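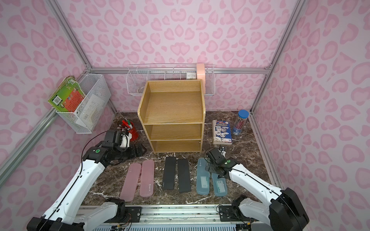

11 Oct 2026

Bendov yard, concrete saw and slab removal, notes for me and for the next shift.

Started with the old garage slab at the Zomonwood plot. The drawing says the slab is 143 mm thick. I drilled a test hole at the north corner and got the same, so for once the drawing is right. Along the house wall it is thicker, because somebody made a footing there later. I did not cut there yet.

Blade: the 400 mm one from Clilto. It cuts well in the field of the slab but it gets slow when it meets the mesh. I made the cut in two passes and the second went much better. The Kubiak saw takes also the 410 guard, but the water nozzle then sits too far from the blade and we get dust on the left side. I put the old guard back.
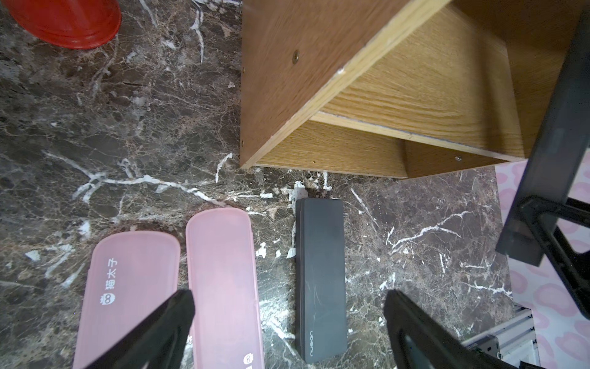
Brown stone top with white veins, wooden unit at upper right.

Water supply: the hose connection leaks again. I changed the washer and tightened it by hand only. Please do not use the big pliers on it, the thread is already tired.

Slab was cut into 5 strips. Strips one to three are lifted and lie on the pallets by the gate. Strip four is cut but still sits in place, it holds on the mesh at one end. Strip five is next to the neighbour's fence and I would like to break it by hand, with the small hammer, and not with the machine. The fence posts stand very near to the edge.

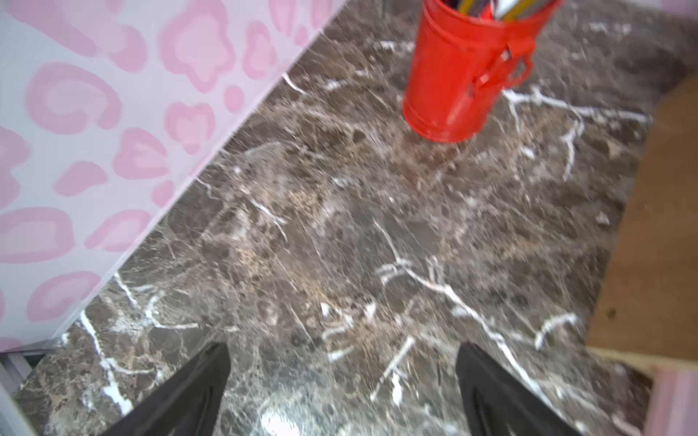

Pink spotted print next to the brown marble pattern.

Open points:
Ask the office if the drain under strip four is live. On the drawing it ends in nothing.
Order one more blade, same size as now.
Mesh goes in the separate skip, the concrete skip was refused last time for too much steel.
The left wheel of the saw trolley pulls to the side. I greased it, no change. Must look at the bearing before we cut the footing.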